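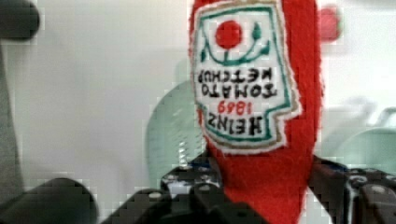
Gall wasp on old Eureka lemon, cut or slice?
Fruit Trees and Citrus > Pests

PallaviJ
Posted 16th June
Our Eureka lemon has lumps on most of the lower branches and a few further up. I'm fairly sure it's gall wasp. The tree was here when we bought the place in Trerneck and it still fruits well, so I don't want to butcher it. I counted 72 galls before I gave up on the back side against the fence. The bloke at Solanki Nursery said cut every one off. My neighbour says to shave them with a peeler and leave the branch on. Which is it?
Pallavi Jaiswal

duller_st_plot
If you cut 72 galls off in one go you'll lose half the tree and it'll throw a heap of soft new growth in spring, right when the wasps are looking for somewhere to lay. Shave them. I use an ordinary potato peeler and take a strip off one side. The larvae dry out and the branch survives.

Bheki Potgieter
Disagree with that for small twigs. Anything thinner than a pencil I cut, and the prunings go in a sealed black bag in the sun. Shaving is for the thicker wood. Whichever you do, look for holes first. If a gall is covered in little exit holes the wasps have already gone and you can leave it alone.

My order of work:

1. Skip the old galls with holes in them.
2. Cut the thin stuff and bag it. 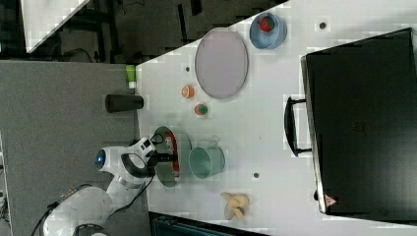

3. Shave the thick stuff on one side only, deep enough to see the chambers.
4. No high nitrogen feed until the end of spring.

All of it needs to be finished well before September.

duller_st_plot
I'd still leave the twigs on if there's fruit on them.

Bheki Potgieter
You'll be doing it again next year then.

duller_st_plot
I do it every year regardless. Half my street has lemons nobody looks after.

PallaviJ
Thanks both. Most of mine have no holes, so I suppose they're fresh. What about the sticky traps? Masorska sell a 3 pack and the reviews are mixed.

mulchpile
Don't bother. I put them up two years running and caught a few wasps, a lot of hoverflies and one very cross skink. Took me ages to get it off with vegetable oil.

Bheki Potgieter
Agree on the traps. When you do feed it, go light. I give an established tree 200 grams of citrus food, watered in, and mulch kept clear of the trunk. 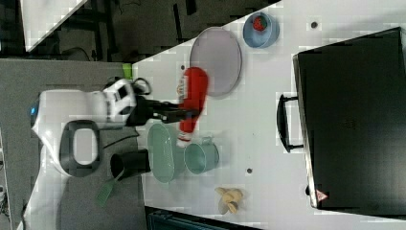 Red squeeze bottle above the table, with a grey plate and a green mug.

PallaviJ
Did the left side this afternoon. The peeler works on the thick ones but it's slow going. Will do the fence side when I've borrowed a ladder.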